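Chapter 7
Anchor Tenants and Lease Structure

A retail park depends on the order in which its units are let. The developer normally signs one large tenant, the anchor, before construction finance is released. Smaller tenants then commit on the strength of the visitors the anchor is expected to draw. This chapter sets out how that dependence is priced.

The running case is Drestolholm, a single-level park developed by Utedine on a former freight yard. The anchor, the furniture retailer Ekex, took 1,930 square meters on a long lease. The homeware chain Tefera took 174 square meters in the adjoining row — a unit with a much higher rent per square meter.

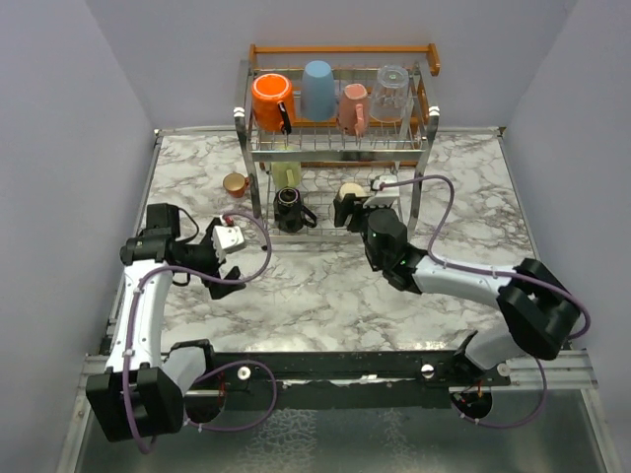

Why does an anchor pay less per square meter than its neighbors?

The discount reflects the trade it brings to the other units. The developer recovers the difference through the rents of the smaller tenants, who gain from visitors they did not have to attract.

Section 7.1 defines base rent, turnover rent and service charge. Section 7.2 covers co-tenancy clauses, under which a small tenant may pay reduced rent if the anchor closes. At Drestolholm the clause takes effect in August of the year following closure — a delay that matters in the cash flow exercise in Section 7.4.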